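Module 4: Work Surfaces and Bench Layout
Handout 3 — Surface finish, reach and height

Course tutor: Renu Kaushik. Practical sessions: Pramila Malhotra.

Read this before the practical. Section 4.3 will be used again in Module 6 and you are expected to bring your own reach measurements.

4.1 Terms

Work surface: the upper face of a table or bench on which the task is carried out.
Working height: the height of the hands during the task. It equals surface height plus the height of the object being worked on, plus any fixture under it.
Normal reach: the area swept by the forearm with the upper arm hanging at the side.
Maximum reach: the area swept by the whole arm from the shoulder, trunk upright.
Reflectance: the share of incoming light that a surface sends back. Given as a figure between 0 and 1.

Students often confuse surface height with working height. A bench specified correctly for writing will be too high once a deep tray is placed on it. Marks were lost on this point last year.

4.2 Height

Benches in the teaching workshop are fixed at 980 mm and are intended for standing work. The seated tables are 700 mm to the upper face. Neither is adjustable, so the variable in the practical is the object and not the furniture.

Standing work is divided by the force required:

Fine work, little force: hands slightly above elbow height, forearms supported where possible.
Light assembly: hands a little below elbow height.
Heavy work with downward force: hands well below elbow height, so that body weight can be used.

Measure elbow height in the shoes you will wear for the task. Take the measurement twice and record both values. If they differ by more than 10 mm, take a third and discard the outlier.

For seated work, thigh clearance sets the lower limit. Drawers and deep aprons under the front edge reduce it and are the usual cause of people sitting sideways at a table.

4.3 Depth and reach zones

Items used in every cycle belong in the normal reach zone. Items used once or twice an hour may go in the maximum reach zone. Anything beyond that should be off the surface altogether.

In the Jiltar exercise the group recorded a mean maximum forward reach of 566 mm and a lowest value of 508 mm. The lowest value is the one to design for. Using the mean would leave part of the group leaning forward at each pick, and the cost appears in the lower back well before it appears in the output figures.

The Tripathi layout sheet (handed out in the practical) divides the surface into a grid of 50 mm squares. Mark your normal zone in pencil and your maximum zone in ink. Archana Upadhyay's completed sheet from September is on the shared drive as a model — note that she has marked left and right arms separately, as required.

4.4 Surface colour and finish

A pale surface raises the general light level at the task and makes dark parts easy to find. Dark parts on a pale ground also show a clear outline, so orientation can be judged without picking them up. The drawbacks are glare under direct lamps and poor contrast with pale or clear parts.

A dark surface reverses this. It suits inspection of clear film and white thread but needs more light overall.

Finish is separate from colour. A matt white top and a gloss white top may have similar total reflectance, but the gloss top returns a bright image of the lamp to the eye at one angle. Move the lamp before changing the surface.
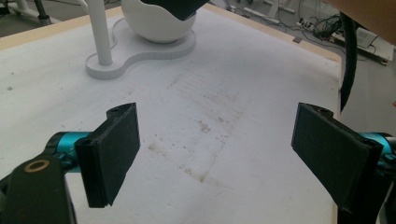

4.5 Checking for glare

Equipment: small flat mirror, tape measure, layout sheet.

Sit or stand in the working position. Lay the mirror flat in the middle of the normal zone. If a lamp or window can be seen in it, that source will cause glare on a gloss finish. Repeat at the four corners of the zone and mark each failed position on the sheet with a cross.

Report the number of failed positions and the source for each. Do not write "overhead light" where there is more than one fitting; use the numbers on the ceiling plan.

4.6 Preparation for the practical

Bring elbow height (standing and seated), maximum forward reach for both arms, and a completed title block on the layout sheet. Groups are led by Pushpa Saxena and Shakuntala Kanaujia.

Reading: Zorkow notes, part 2, up to the section on edge profiles. The Trallia tables are optional.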